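Can a machine lay the table yet?

By Bethel Bogale

My grandmother had a sideboard, and every November it had to be cleared, dusted and put back. Candlesticks at the ends, decanters in the middle, something green trailing along the front. It took her most of an afternoon and she let me help from the age of six, which meant I was allowed to carry the candlesticks and was forbidden to breathe near the glass.

I have been thinking about that sideboard a good deal, having spent much of this year asking people who build robots whether their machines could do it. I came to the subject expecting to be let down. I have come out of it more excited than I have been about any household gadget since I was old enough to pay a gas bill, and I want to try to say why without getting carried away.

First, the plain answer. No, you can't have one. If you went out this afternoon with a full purse and asked for a machine that would dust your mantelpiece, strip the beds and put away the shopping while you were at work, you would come home with the purse still full. What you can have is a vacuum cleaner that gets stuck under the settee. I own one. I am fond of it.

But the plain answer hides how odd and interesting the state of things has become. For years the robots we heard about lived in factories and did one thing. At the Kruger works outside Orwood, where I was shown round in the spring, there is an arm that lifts a casting off a belt and sets it in a tray, 487 times in a shift. It is marvellous to watch for five minutes. Every casting arrives in the same place, the same way up, and if you moved the belt a hand's width the arm would carry on closing its fingers on air until somebody came and told it.

A home is nothing like that belt. Things are where we left them, and we leave them all over the place. So the people I have been talking to work on arms that look first and then reach, and that learn a good deal of what they know by being shown. They practise on the sort of clutter you would find at my grandmother's, or in any charity shop window.

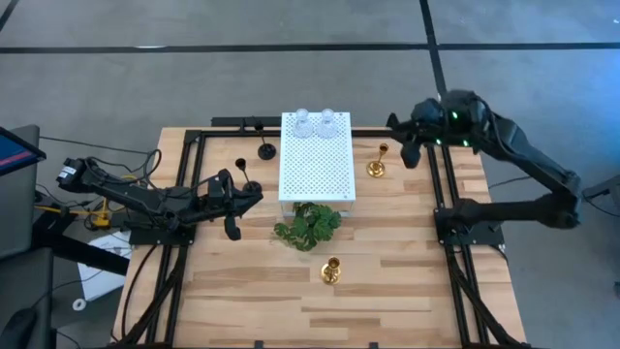 Issue 42

Two black candlesticks, two brass ones, a pair of cut-glass decanters on a white box full of little holes, and a sprig of artificial leaves. To me that is an ordinary job. To a pair of arms with grippers for hands, it is a whole exam paper.

Take the candlesticks. A slim stem is a gift to a gripper, provided it comes at the stem from the side and doesn't knock the cup at the top on its way in. Polished brass throws reflections about, and a camera can make something very strange out of a reflection. Black has the opposite trouble, with so little shading that it can be hard to tell where the curve of the base begins. You and I sort all this out before we have finished crossing the room.

Then the decanters! Clear glass is the thing I would have bet against. A camera sees the wallpaper through it, bent and broken up by the facets, and a depth sensor may see nothing there at all. And suppose the machine does find it. How hard do you squeeze a decanter? I couldn't tell you. I only know that I have never dropped one, and that my hand tightens by itself when it starts to slip. Getting that small reflex into a pair of metal fingers is, I think, one of the loveliest problems anybody is being paid to work on.

The leaves are my favourite, though. There is no right way to pick up a bit of trailing greenery. It droops, it snags, it looks different each time you put it down, and whether it has ended up in a good place is a matter of taste. You can't write a rule for it. You can show somebody, and they get the idea, and the hope is that a machine shown often enough will get some of the idea too.

How often is often enough? At Zarnbridge, where they were kind enough to put up with me for two days, I was told that a single small task might want up to 200 demonstrations before the arms could be trusted to try it alone. I found that figure cheering. My nephew has been shown how to load a dishwasher more times than that, and he has the advantage of owing me money.

What I saw there was mixed, and I would be doing nobody a favour by pretending otherwise. An arm folded a tea towel, rather well, and then folded the next one into something like a boiled sweet. It put a cup on a saucer 26 times without a chip, then stopped dead when a visitor's coat brushed the table. The engineers laughed and wrote it down. They were quick, too, to tell me what it couldn't do: stairs, wet things, anything behind anything else.

Speed is the complaint I hear most, and it is a fair one. You could lay the table, eat and wash up while some of these machines are making up their minds about a spoon. I mind this less than I thought I would. If I am out all day I don't much care whether the dusting takes ten minutes or four hours, so long as the decanters are in one piece when I get in. A slow helper is of real use to someone with bad wrists, or someone who can no longer bend. My grandmother in her last years would have waited all afternoon for a steady pair of hands, and passed the time telling it that it was doing it wrong.

The shop floor will get the good of it sooner. Jarance, the homeware people, have a back room where returned goods are unpacked, looked over and set out again, and a manager there told me she would take a machine tomorrow if it could manage the easy half of the boxes. She has staff for the hard half, and they are bored stiff by the easy half. That seems to me a sensible first job. Nothing is anybody's heirloom, the tables are at one height, and there is always a person within shouting distance.

There are things I worry about. I should like to know who pays for the broken decanter. I should like to know what a machine with cameras does with the sight of my kitchen, and I didn't get an answer to that anywhere that I could repeat with confidence. And the people who now do this work for wages ought to be asked what they would hand over first. The ones I asked had lists ready. Ovens were at the top of nearly all of them.

I went home from Zarnbridge and cleared my own sideboard, slowly, watching my hands. Thumb and one finger for the candlesticks. The whole palm for the glass, and the other hand underneath, which I had never noticed I did.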